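Omness Shared Workshop
Two-Arm Build Project: Frequently Asked Questions

The questions below are those most often submitted by members and prospective members. Answers are maintained by the project lead, Þröstur Ketilsson, and were last revised on August 9, 2019.

GENERAL

What is the purpose of the project?

The project exists so that members may build, wire, and program a pair of small robot arms using parts that can be printed or purchased at modest cost. The finished arms are used for household handling tasks, principally the picking up and folding of clothing. Members keep the arms they build.

Is previous experience required?

No previous experience is required. Members should be comfortable with a screwdriver and willing to read a wiring diagram. Soldering is taught during the second session.

Where does the work take place?

Assembly is carried out at the benches in the Omness workshop. Folding work is carried out on ordinary furniture, as the project is concerned with cloth as it is found in a home. A soft seat gives way under the fingers and a bench does not, and members should expect to set their approach heights again when moving from one to the other.

Which garments are suitable for early attempts?

Knitted shirts with a contrasting collar or trim are recommended. The trim gives the operator a clear edge to aim for, and a corner of the body can be pinched without much precision. Slippery linings, heavy denim, and anything with a long drawstring should be left for later.
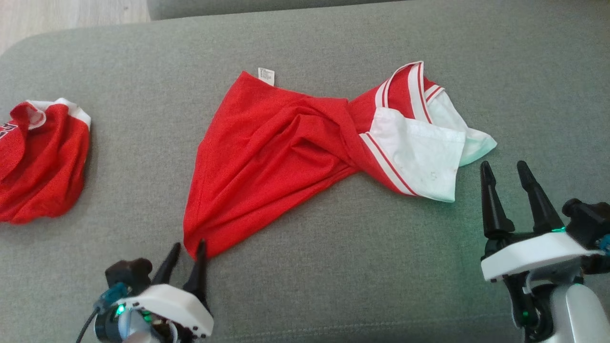

How long does it take to build one pair of arms?

Most members complete a pair in 12 sessions. Those who print their own housings at home generally need fewer, while those who choose to design a different finger should allow additional time for test prints.

What does a complete set of parts cost?

The current set costs 800 dollars, including motors, cables, and fasteners. Filament is charged separately by weight. Members who already own a suitable power supply may deduct it from the order.

PARTS AND ASSEMBLY

Who supplies the motors?

Motors are ordered jointly through Bretora. The next joint order closes in September. Individual orders are permitted, but the workshop cannot exchange a faulty motor that it did not order.

May I substitute the Jomow control board?

Substitution is permitted. The wiring diagram and the setup file are written for the Jomow board, however, and members using another board are responsible for their own pin assignments. Please label the arm accordingly before storing it on the shared shelf.

A finger slips off the fabric before the lift. What should be adjusted?

Closing force should be checked first, followed by the height of the fingertips above the surface. Tips that are too high will catch only the top layer. If both settings are correct, inspect the fingertips for wear and reprint them if the inner faces have become polished.

How should the wrist camera be aimed?

The camera should be fixed so that both fingertips remain in view when the gripper is fully open. A certain amount of the room will also appear beyond the work surface. Members are advised to tighten the mount before each run and to compare the view with the previous one.
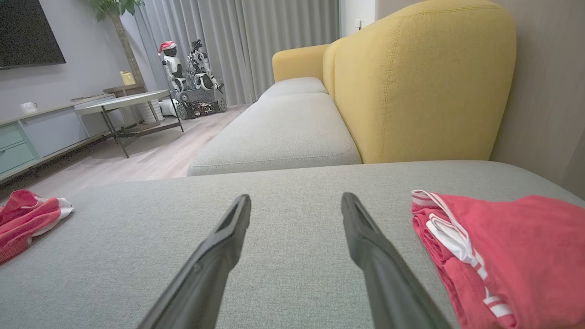 SAFETY AND CONDUCT

Must someone be present while the arms are powered?

One member must remain within reach of the power switch at all times. Unattended operation is not allowed, including during long recordings.

How long may a single run last?

Runs are limited to 15 minutes, after which the motors should be allowed to cool.

To whom should damage be reported?

Damage should be reported to Hjalti Dalsgaard at the front desk on the same day. Please state the arm number and the joint affected.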